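18/03/2020
by Tomomi Hoshino

I stayed at home the whole day and played Disura again. It is my second time through the game, and now I take Amano in my party from the start. The first time I thought she was a boring character, only the little sister who carries the map. I was wrong about her.

In chapter 3 there is a scene on the bridge that I had skipped before. Amano tells the knight Stadard that she is afraid of him, and then she walks in front of him anyway. She is 12 years old in the story. I had to put down the controller for a minute.
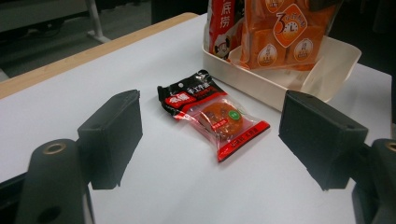
Natsumi wrote to me in the evening. She says that Stadard is the better character, and that Amano is there so he can have somebody to protect. We argued for two hours by message – very politely, of course. I think she has not finished the side quest with the lamp, where Amano goes alone and he is not even in the building. I told her to play it before we speak again.

My team is still weak. Amano is at level 10 and her healing spell costs too much magic, so I lost to the river boss two times. I will try the ice ring tomorrow, if I can remember who sells it.
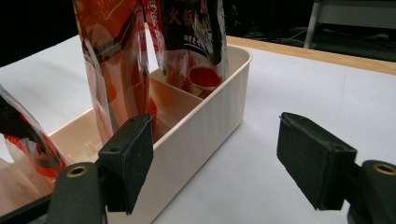
I also began to draw her coat for my notebook. The collar is difficult, it is different in the opening movie and in the game. I chose the one from the movie. The hands are bad and I left them for another day.

Went to bed too late.

Recent entries
The lamp quest, my notes
Why I never use Padent in battle
Drawing hair with a cheap pen
A letter from Natsumi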